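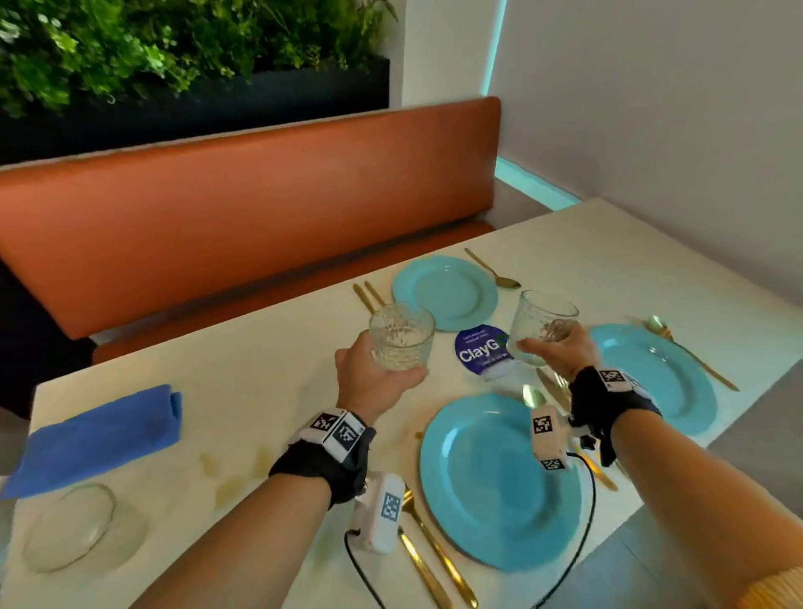

Can a machine clear a table yet?
Sun 7 November

bench_and_bolt
Okay, I've been going round and round on this with my brother-in-law and I want other opinions. He runs a little cafe called Cladley and a sales guy has him half convinced that a two-armed machine from Kilten could reset his booths between customers. I say no way, not for years. Setting down a plate, sure. But glasses? I've bussed tables and I still knock them over!

NSolanki
I work on the shop floor at Steyn, so different world, but we have an arm that loads trays and it's great. Same part, same spot, all shift long. The minute somebody leaves a tray crooked it stops and waits for a person. A restaurant table is nothing but crooked trays. With you on this one.

plumtree40
Have to disagree with both of you. The gripping part has come a long way and people who only know factory arms tend to miss that. Clear glass was the big headache because cameras see straight through it, but it's a lot less of a headache than it was. I'd give it 5 years for a slow version that a cafe could live with.

bench_and_bolt
Slow is the whole problem though. He has people standing at the door at lunch. What's he supposed to tell them, please wait while it thinks about a fork?

Lindiwe M
Look at what the job is before you argue about speed. Two hands, one steadying and one holding, with forks and knives lying all over the place and stains on the tabletop that still have to come off.

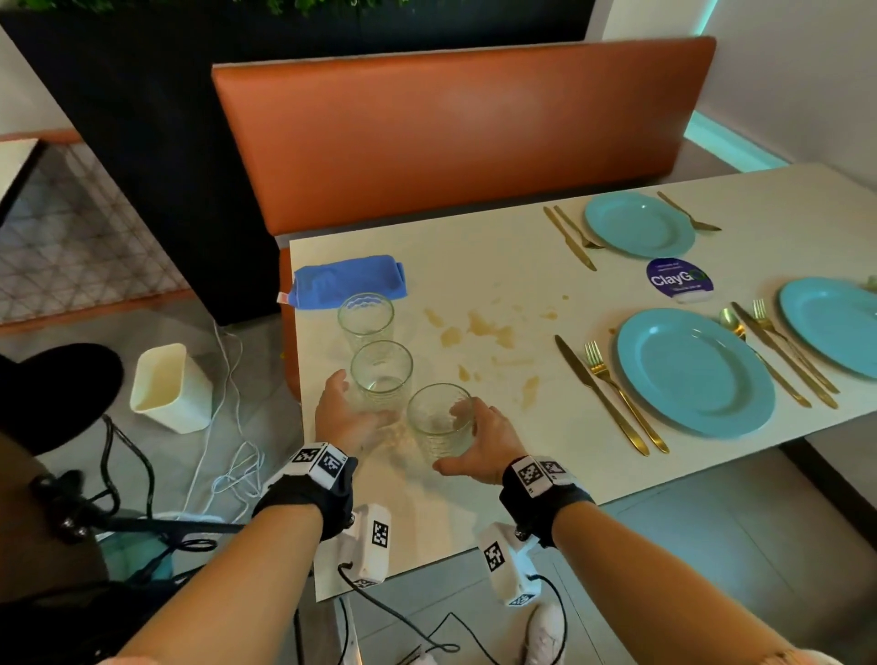

Clear glasses, turquoise plates, gold cutlery and a folded blue cloth at the back.

I do this at home every night without thinking and I can't even explain how hard I squeeze. Wiping is the part I'd worry about, way more than the glasses. How does it know when a stain is gone and when it's just the light on the table?

plumtree40
Fair, wiping is hard. But you could have the machine do the dishes and cutlery and a person follow with the cloth. Half a job is still worth paying for.

NSolanki
Is it? Now you're paying for the machine AND the person. We ran that math at work with the Erum unit and it only made sense because it goes all night. Nobody's eating lunch at 3 am.

Lindiwe M
My aunt has bad wrists and she'd take half a job tomorrow, even if it took an hour to stack three plates. Home and cafe are different questions - I think you two are mixing them up.

bench_and_bolt
Hm, okay, that's a good point. I was only thinking about the lunch rush. At home I wouldn't care if it took all evening as long as my glasses were in one piece.

plumtree40
So we agree on 5 years for the home one?

NSolanki
No. Put me down for 40.

bench_and_bolt
Ha. I'm sending him the link to this thread. He's meeting the sales guy again next week and I told him to bring his own glasses.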